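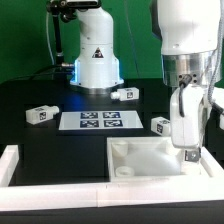 Work > Paid sessions > Zernton robot teaching

Come and teach our robot arms!

I'm Lorraine Tamihana and I look after the teaching sessions at Zernton. We want 12 more people to drive our arms by remote control, so they can learn from the way you pick things up and put them down. No experience needed (I'd never touched one before I started, and my first go was dreadful!). Man-sik Yoon will sit with you for your first hour and show you the controls.

The things you'll be moving are small white blocks with a peg at one end, and yes, they're fiddlier than they look.

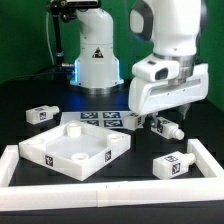 You'll do the same job over and over, with the blocks starting in different spots, so it suits someone patient who likes a podcast on in one ear. We've saved 2,224 goes so far and want 3,000 by the end of February. Bad goes are fine, just tell us and we'll mark them.

Sessions run from 10am to 1pm, with tea. Left-handers very welcome, we're short of you! Drop a line to me or Na-rae Yeom at the Zernton front desk and say which mornings you can do.

12 comments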